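24th February

Third week of the infusion log. Switched from the loose peppermint to the Skiltia blend (nettle leaf, lemon balm, fennel seed) that Karlijn Meijer brought over from the shop in Biltdale. The label gives no ratio of leaf to seed, so I sifted a portion through the tea strainer. Most of what stayed behind was nettle stalk. The fennel is whole, which explains the weak flavor at short steeps.

Two cups today. First cup: 2 g, freshly boiled water, lid on, 3 minutes. Pale, grassy, no fennel to speak of. Second cup: same weight, seeds cracked with the back of a spoon first, same time. Much stronger smell, slight sweetness, a little sediment.

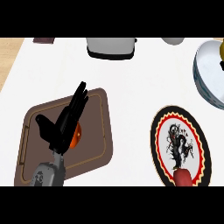 Cracking the seeds is clearly worth the trouble, but it has to be done right before brewing. The batch I cracked last night and kept in a jar had lost most of its smell by breakfast. Milan Kuipers says Smits sells fennel already crushed in foil packets. I would want to see a packing date before ordering.

Honey: half a teaspoon masks the nettle completely. Left it out of both cups so the notes stay comparable.

Tried the Kilham green tea capsules with lunch again. No difference in how I felt through the afternoon, same as the last several days. The tub held 76 when I opened it. I will finish it and not reorder.

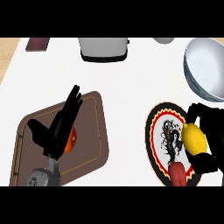

White tabletop, with a large white bowl in the upper right corner.

Still to do: repeat the second cup with a longer steep, write to Skiltia about the stalk content, move the nettle jar out of the light. Sleep normal. Last cup at eight, which was too late.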